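Drilten open day, Dorow

I paid $20 for parking and went in expecting a sales pitch. The Balogh hall had 2 benches going, and I spent most of my visit at the one with the clear box. 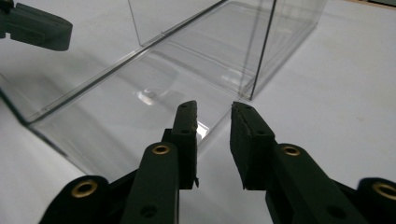
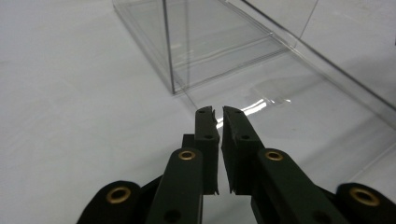 Hand-held gripper and acrylic box, white table.

The guide told us people had recorded 290 goes at this job so a machine could learn it. Fine, but I asked how it copes with a dirty box on a crowded counter and got a brochure. Dullano's stall next door was no more forthcoming. I left at eight, still unconvinced, and the coffee was gone.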